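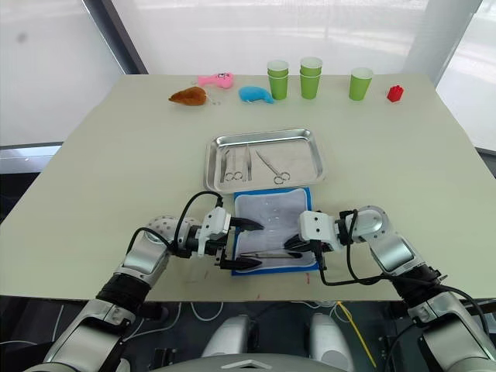

Small metal tools: one tray, one cloth, no more hunting

August – by Mahnaz Salehi

Search tips Search Enter keyword

I love a stainless steel tray. If you keep tweezers, clamps or fine scissors for splinters, sewing or model making, get them out of that drawer and onto a tray with raised edges! Nothing rolls off, and the whole lot moves to the window in one trip when you need the light.

Lay everything the same way, side by side, with a bit of space between. Tweezers look alike at a glance, so I put a clamp between my two pairs and my hand goes to the right one every time. Scissors take up more room than you'd think with those finger loops, so they go at one end, on a slant if the tray is short.

Then put a pad in front of the tray. A white one with a coloured border is brilliant – you can see a tiny screw or a bit of thread against the white, and the border shows you where to stop spreading out. Whatever you're using or wiping goes on the pad. Everything else stays in the tray.

For cleaning, warm water and a drop of dish soap does most jobs. Open the hinges right up, get into the joints with an old toothbrush, rinse, and dry straight away with a soft cloth (water sits in hinges and that's where the rust spots start). A speck of light oil on the pivot keeps scissors moving nicely. Wipe off the extra or it'll end up on your fabric.

Marks on a pale tabletop? Try a damp cloth first, then bicarb mixed to a paste, rubbed gently. Test a corner before you go at the middle. Scuffs often need a second go on Saturday when you've got more patience.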